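# Questions about the winter surf camp

Last changed 13/10/2020 by Lautaro Ledesma

**Do I need to know surfing before I come?**

No. In the beginner week we start on the sand and then in the white water, where you can stand. If you have already surfed, write us how many times and on which board, so we put you in the right group.

**How big are the groups?**

One teacher takes maximum 6 people. When the sea is rough we make the groups smaller, and then the lesson can begin later than written.

**Which beach do you use?**

Mostly Skenidine, because it is open to the north-west wind and has a sandy bottom. When it is too strong there we drive to Merka, which is more protected. We decide in the evening before and write it on the board by the kitchen door.

**What if there are no waves?**

It happens, more in August than in winter. If a lesson is cancelled by us, you can take it another day or get the money of this lesson back. A walk to the Zistetti rocks is possible for who wants it, but it is not a replacement for the lesson.

## Clothes and equipment

**Is the wetsuit included?**

Yes, wetsuit and board are included for all three lessons of the short course. Boots are not included. Please bring two towels and something warm for after, also a hat. Cotton things dry very slowly in our rooms in winter, so take more than you think.
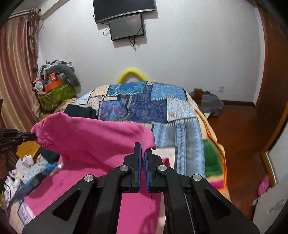 **Can I bring my own board?**

Of course. The board room is locked at night. For repairs we send people to the Espinoza workshop in the village, you pay there directly.

## Booking and payment

**How much does it cost?**

The short course is 248 euros per person with the bed and breakfast. Dinner is extra.

**Can I cancel?**

Until two weeks before arrival you get everything back. After this we keep the deposit, but you can use it for other dates in the same season.

**I arrive late, how do I enter?**

Tell us the hour of your bus or ferry and we wait for you until midnight. After midnight please ring the bell of the small house on the left.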